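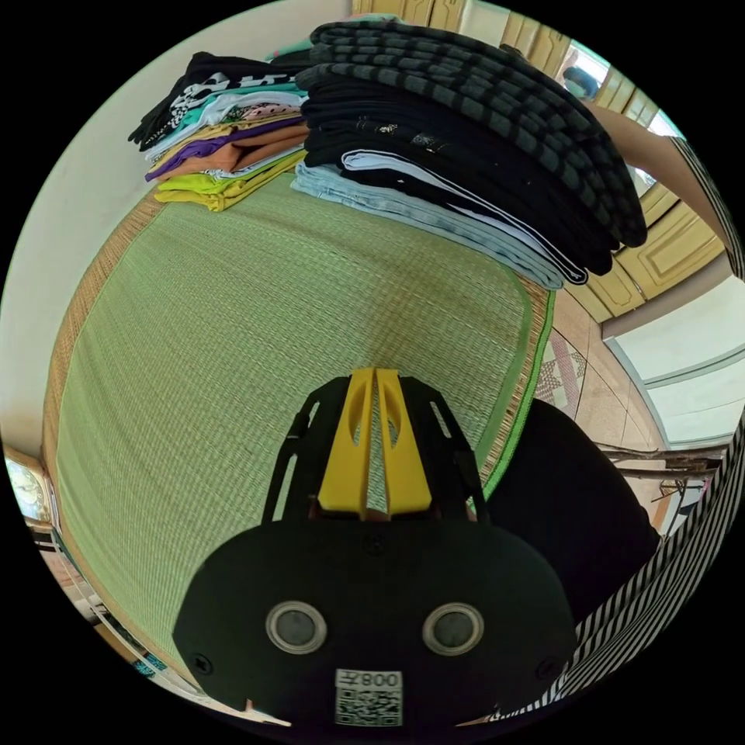
Mitley Equipment Pool, Grippers and Hand Tools

Jistard hand-held gripper, two-finger, yellow fingers

Item on the shelf: unit 008
Status: available, serviced 7 March 2023
Loan contact: Nicanor Collado
Repairs: Lorraine Cosgrove

The Jistard is sold as a maintenance-free tool. We have had ours apart often enough to doubt that, and the notes below are what we go by in place of the booklet. If you have only ever used it on soft goods such as folded shirts and jeans, you may think the booklet is right. Give it a few weeks.

Fingers

The fingers are yellow with long oval cutouts. The maker says the cutouts let them wrap around whatever they close on. They do, to a point. On a thick sweater they bend nicely, and on a single thin T-shirt they tend to pinch a fold and let the rest slide. Bellunach sells a stiffer pair that is supposed to cure this. We tried a set and went back to the originals.

Close the fingers before you put the tool down. Check that they meet along their length and not only at the tips. A pair that meets only at the tips has taken a set and should be swapped, both together, never one. Fingers are $58 a pair, which seems steep for a part that small, but the cheaper copies we bought did not fit the slots in the black frame without filing.

Lenses

There are two round lenses side by side on the body, each with a silver rim. Lint is the main trouble. Clothing work sheds far more of it than you'd expect, and it collects right at the rim where a cloth won't reach. Use the rubber blower first, then a dry microfibre. No spray. The booklet allows "a mild cleaner" and we have one fogged unit to show for it.

Screws

Two small black screws near the lower corners of the body and a third at the top centre, just below the fingers. The top one works loose. Lorraine checks it every 81 hours of use, a figure she got from our own logbook, and the booklet has nothing to say on the subject. Finger-tight plus a quarter turn. Thread locker has been suggested by the dealer twice and we are not convinced, having seen what it takes to get the screw out afterward.

Label

The white label below the lenses carries the unit number and a QR code. Don't scrub it, don't tape over it. If it starts to lift, bring the tool in and we'll print another. Write the number in the logbook by hand as well.

Battery

Rated by the maker for 1,106 cycles. Ours was down noticeably at 646 and has been replaced. Make of that what you like. Charge it on the bench and not in the case.

Setting up for a session

Wipe the fingers, blow out the lenses, check the top screw, open and close a few times with nothing in the grip. If it clicks on closing, stop and send it back. The booklet calls the click "normal during break-in". Unit 008 is well past break-in.

Comes with: charger, blower, cloth, one hex key. The hex key goes missing, so please look in the bottom of the case before returning it.

Replacement cost if lost: ask Nicanor. The Cosgrove bench has spare screws but no spare bodies.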